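Raddale Reuse Line: progress report to the Tritberg Fund
Third quarter of funding
Prepared by Dorin Radu

Summary
The cell is running, the rules are mostly written, and the two are now on speaking terms. We asked for your money to produce a code of practice for robots that take apart old desktop computers beside people who also take apart old desktop computers. Draft four is with our partners at Susen. Draft three we don't discuss.

What got done
The written procedure has been cut from 20 pages to 12. The first version had been assembled by people who enjoy writing procedures, and the bench staff had responded by not reading it. The new one starts with the stop button and who is allowed to reset it, and gets to the definitions later.

We settled the argument over reach. When a gripper is inside a case, human hands stay out of that case, full stop. The earlier wording allowed "brief assistance", a phrase that meant something different to every person on shift. Avram, who supply our risk assessments, had flagged it twice in increasingly short emails.

Side panels now come off before a tower is placed in the cell, and loose brackets and screws have to be cleared from the arms' path before a job starts. The rule on loose cables took longer. Power leads inside a case have no fixed shape and no respect for a flow chart, so the draft tells the operator to stop and reroute anything that could snag. It's a judgement call, and we've labelled it as one. 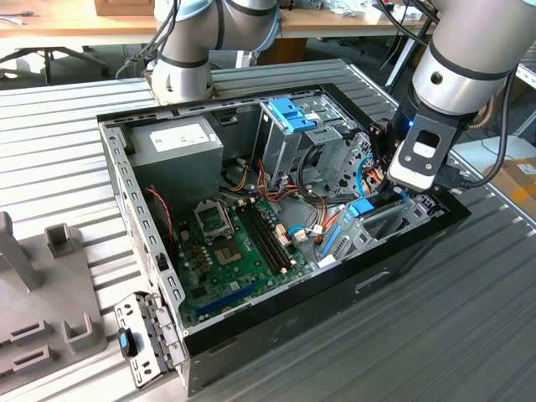
Two-arm work on an open desktop tower, with one gripper down inside the case near the drive bays.

What didn't
Speed limits for two arms sharing one chassis are still unresolved. Susen would like one number for everything. Our operators would like a number that lets them finish before lunch. We've pencilled in a lower speed for any move below the rim of the case and will test it next quarter.

The training log is also behind. Everyone has been trained, but the colour-coded form meant to prove it was printed in grey.

Money
We spent $3000 on outside review, as budgeted, and $600 on floor marking and signs, which wasn't. I'd ask that the second amount be moved across from travel, as we haven't gone anywhere.

Next quarter
Speed tests, a usable training form, and a walk-through of draft four with the Tuesday shift, who have promised to be frank. A visit from the Fund would be welcome at any point after that. Closed shoes, please. It's section two.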